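Platillos para servir: galería y unas cuantas dudas

Llevo meses leyendo que un platillo hondo para cada cosa «cambia la mesa». El catálogo de primavera de Rumlow le dedica cuatro páginas, y en Pelletier los cobran a precio de vajilla buena. Yo tengo una cocina pequeña, un armario que ya no cierra bien y poca fe en los recipientes que solo sirven para una cosa. Aun así me puse a mirarlos de cerca, sobre tela blanca, que es donde peor se esconden los defectos y donde mejor se ven las migas.

Lo que me interesaba era la forma. El platillo marrón no es redondo, tira a óvalo con un lado más estrecho, y los vendedores aseguran que así se vierte mejor. Puede ser. También se vierte bastante bien con una cuchara.

Las fotos, por si alguien quiere juzgar por su cuenta:

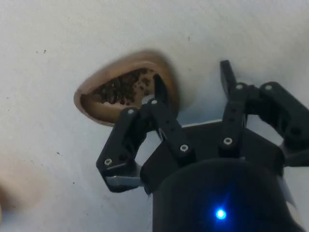 El marrón, con contenido oscuro y granulado. Brillo no le falta, sobre todo en el borde. 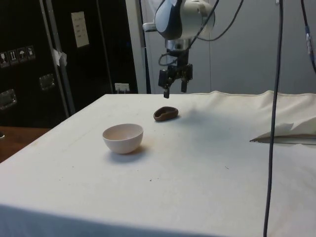 Junto al cuenco blanco, que es más hondo. Para diario me quedo con el blanco.
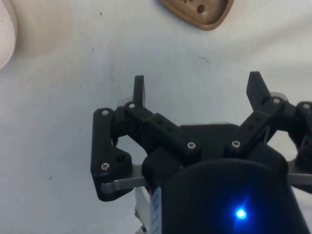 La tela, con arrugas suaves y alguna mota oscura. Sobre blanco se nota todo. 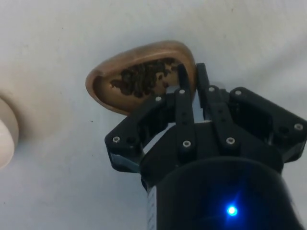

Otra vez el marrón. El montoncito queda hacia el centro y la derecha, con una franja de fondo al descubierto.

Donnie MacRitchie, que me escribe cada vez que publico algo de menaje, sostiene que exagero y que un recipiente bajo tiene la ventaja de enseñar lo que lleva dentro. Se lo concedo. Enseña el café, la pimienta, las semillas, lo que sea, y al primer codazo las reparte por el mantel. Él dice que en su casa no pasa. En la mía somos cinco a la mesa y pasa.

Luego está el asunto del precio. Un juego de Briltum anda alrededor de los 70 euros, y por ese dinero espero algo más que un borde bonito. Pregunté en la tienda si aguantaba el lavavajillas y me contestaron que «mejor a mano», que es lo que contestan siempre. Pregunté también si se vendían piezas sueltas por si se rompe una. Tampoco. Hay que comprar otra vez el juego entero, que además viene en una caja enorme con más cartón que producto.

El mantel blanco merece queja aparte. Queda muy limpio en las revistas, pero hay que plancharlo, se levanta por las esquinas y cada grano que cae parece un insecto. Quien quiera servir semillas o café molido a la vista, que ponga debajo algo oscuro o una bandeja con reborde. En Clevadside tenían unas de madera clara que me parecieron sensatas, aunque no las he probado y no pienso recomendarlas de oídas.

¿Los compraría? Uno, quizá, para la sal gorda, que la uso a pellizcos y ahí un recipiente bajo tiene sentido. Para lo demás sigo con cuencos hondos y tarros con tapa, que se apilan y se pueden guardar medio llenos. En mayo vuelvo a mirar el catálogo, por si bajan de precio o alguien decide por fin vender las piezas por separado. Si tenéis alguno en casa desde hace tiempo, me interesa saber cómo lleva el acabado los golpes y el estropajo. Opiniones de recién estrenado ya he leído de sobra.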